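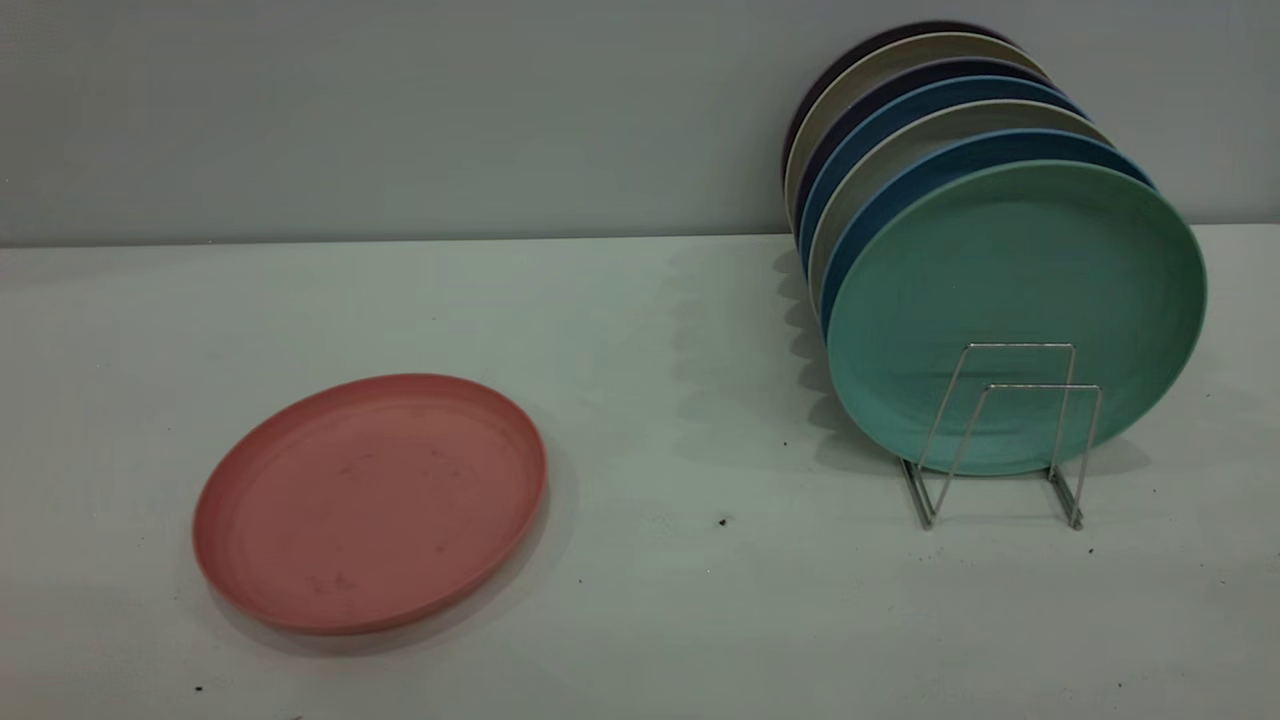
Lilian Mbwambo | Fri 22 February | Handout for the buying and trialling session

Right, plates. The kit we're picking over this week is the Jitgate table-clearing package, which Vosham sell as a bundle: arm, two-finger gripper, camera and a year of support. I had it on trial for most of November, so these notes are partly the brochure and partly me grumbling.

The job is a pink plate lying flat and a wire rack with seven more stood on edge. Easy for us! For the kit there are two hard bits - getting a finger under a raised rim, and turning the plate upright before it goes in the rack. Look at how closely the racked ones overlap, and think about where you'd want the gripper to let go.

Vosham quote 100 picks an hour. I never got near it. My best hour was 58, and I was fussing over it the whole time. Setting up took me some 16 minutes each morning, mostly calibration. The software is lovely, though (big buttons, plain error messages) and I'd happily teach with it.

Before you compare it with the Xu arm, ask the seller:
- does the quoted speed include placing, or only picking?
- were the test plates matte or glossy?
- are spare finger pads in the price?

I forgot the last one and was cross about it for days. Bring your own question on Trarkard's service contract next time - read the bit on call-outs first.

Related handouts
Reading a spec sheet
Grippers: two fingers or suction?
Xu arm: trial notes
Trarkard service contract, annotated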